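4. Working rules for the kitting cell

4.1 Why we wrote them down

The first version of the cell had no written rules. Two operators, one shared notebook, lots of talking across the room. Worked fine until the second shift started and the two shifts turned out to be doing different tasks under the same name. One group put the board in first, always. The other took whatever was nearest. Both called it "kit A."

So, rules. The draft came from Leokadia Szulc after the Memel trials and was cut down twice. The version used for all results in Section 5 is the third one, frozen on 28 March 2020 and not touched until the July review. Earlier episodes were kept but are reported separately, and we do not mix them in any table.

We know of the general safety standards for robot cells and followed our site's reading of them. They say little about how a bin should look before an arm reaches into it. What follows covers only that gap: layout, reset, view checks, hands on the table, and when to throw an episode away. Guarding, stop circuits and speed limits are in the site file and are not repeated.

4.2 Layout

Source bins go in two columns with the tray between them. One kind of part per bin. The tray gets a paper liner before any parts go in, and the paper has to lie flat. If the top sheet is torn or marked it comes off and the next one is used.

Position of the tray is set by eye against the overhead view. We tried tape marks on the table. Operators then lined things up to the tape and stopped looking at the camera, and after a table was bumped the tape was wrong for most of a shift. Tape is gone now.

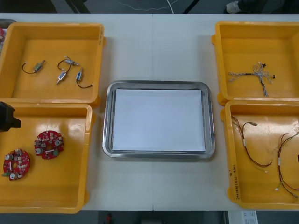
Boards stay flat with the component side up. Anything with leads is laid so that the leads do not hang over a bin wall. Harnesses are the hard case, because there is no resting shape to ask for. We settled on a weak rule: the harness must lie fully inside its own bin, and no end may be trapped under another part of the same bundle on purpose. Weak but at least checkable. A stronger rule (ends facing the tray) was dropped inside a day, operators spent more time combing wires than recording.

Bins are never swapped between columns during a session. Between sessions, yes, but the swap goes in the log with the bin's own marking copied letter for letter. Copying matters here. The old log had "left bin," "wire bin" and "bin 2" for the same thing.

4.3 Reset

Reset is where most of the drift came from. Nobody resets badly on purpose; a person who has watched the arm miss the same board several times will, with no plan to do so, put it back somewhere easier. Szulc's draft calls this "helping." We kept the word.

The reset rules as frozen:

R1. Both arms parked and hold pressed before a hand goes over the table.
R2. Every part goes back to the bin it came from. No spares added mid session.
R3. Parts are put down, not arranged. One placement, then leave it.
R4. If a part lands in a way that breaks the layout rules, pick it up and put it down again. Same person.
R5. Paper checked, tray checked against overhead view.
R6. Operator out of reach of the table before hold is released.
R7. Reset longer than 20 minutes ends the session. Take a break, start a new one.

Seven is plenty. The draft had many more and people skipped to the end of the card.

R3 gets broken most, by a wide margin, and we have no good fix for it. Rotating the person who resets helps a bit. Having the reset person face away from the policy's score display helps more, and that is now how the room is set up. R7 looked silly on paper and turned out to be well liked.

4.4 View check

Before a session each wrist view is opened on its own and looked at by a person. Not a thumbnail. The overhead view hides small things that the wrist view does not, and the other way round.

Three questions on the card. Can you see both fingertips? Can you see the bin floor between them? Is there glare over a part? Glare on a bare wall is allowed. Glare over a connector or a mounting hole is not, and the fix is to move the light and leave the bin where it is.
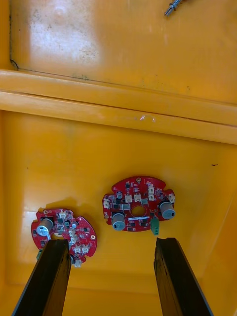 Loose hardware is the other thing to look for at this step. Screws, springs, clips, bits of sleeve. The rule is that an item not on the parts list gets logged the moment it is seen, by whoever sees it, with the bin and the corner. It can be taken out at the next reset but not during an episode. Some reviewers of the draft wanted such episodes thrown out in full. We did not agree: if the item was logged and the arm did not touch it, the episode stays and carries a flag. Users of the data can then drop it on their own terms.

Finger wear is checked in the same pass. There is no number for it. We tried a wear scale with sample photos and two people scored the same pair of fingers far apart, so now it is a yes/no: would you fit these today? A no means change both fingers on that arm, never just one.

4.5 What counts as the start

An episode starts when all parts are in their bins, the paper is clear, and both grippers are open. The grippers do not have to be out of the overhead view. This was argued over for a while. Hanna Krawczyk ran the comparison with arms fully withdrawn and found the extra travel made the first reach look slower and told us nothing useful, so a gripper over the edge of a bin is fine as long as it is not holding anything.

The overhead still is saved at the start and checked later against the layout rules by a second person. Figure 2 gives the kind of view the second person works from. They see the still and the parts list, no video, no score.
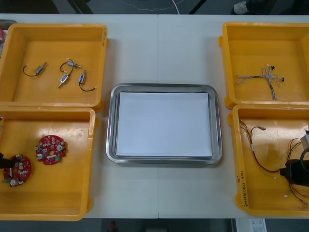

Figure 2. Overhead view with parts in the four bins and none on the tray paper. A gripper reaches in at the left edge and another at the right.

Two things the second person cannot judge from a still like this, and should not try to. First, whether a board in contact with or under a gripper is being touched. From overhead, hovering and touching look much the same. That call comes from the wrist view. Second, whether a harness is snagged. A tangle is allowed, a snag is not, and you only find out when the arm pulls. Snag goes in the end notes, not the start check.

Small parts get miscounted in the overhead view when a wire from one runs close to another. The parts list settles it. If the list and the still seem to disagree, the wrist view is opened for that bin before anybody writes "missing."

4.6 During the episode

Hands off. Only one exception, the hold button.

Parts from differrent bins share one tray, and the order is free unless the task name says otherwise. Free order has to be in the task name (suffix -f) and fixed order too (-x). That one change removed the kit A problem from 4.1.

Both arms may work over the tray but only one may be lowering a part at a time. The other waits outside the rim or over a bin. We call it the rim rule. It costs time. It also stopped the most common contact event of the Memel trials, an arm setting down a board while the other dragged a lead across it. 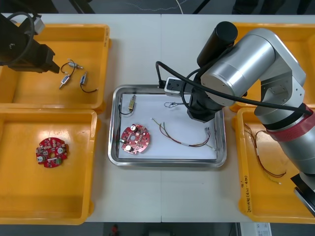 Photo: Hanna Krawczyk / Durnier

Leads and harness ends may rest on the rim. They may not hang outside it when the episode ends. While a part is still being moved we do not care. Early on we did stop episodes for an end crossing the rim mid-move and lost a lot of good data for nothing.

A part that lands on top of another part is a soft fault. Log it, carry on. A part that lands on the bare table is a hard fault and the episode ends there. A part dropped back in its own bin is no fault at all, just a retry.

4.7 Keeping or dropping

Of 1869 recorded episodes under the frozen rules, 1059 passed with no flags. The rest carry one or more flags, or ended on a hard fault. We did not delete any of them. Deleting is easy to defend at the time and impossible to check afterward, so the rule is keep, flag, and say which subset each result uses.

Flags are written in Camosell by the operator and confirmed by the second person. If they disagree the flag stays and gets a "d" after it. We don't try to settle it. Solheim, who supplied the fixture design, used the same scheme on their own cell with one difference: there a disagreement goes to a third reader. We had no third reader.

Still open: a rule for worn bins. Scuffs and scratches build up, the floor looks different in the wrist view from one month to the next, and right now nothing on the card tells an operator when to retire a bin. Also open is lighting after the move to the second room, where the tray rim reflects more than it did. Both are listed for the next revision, see Appendix B for the card as printed and for teh log fields.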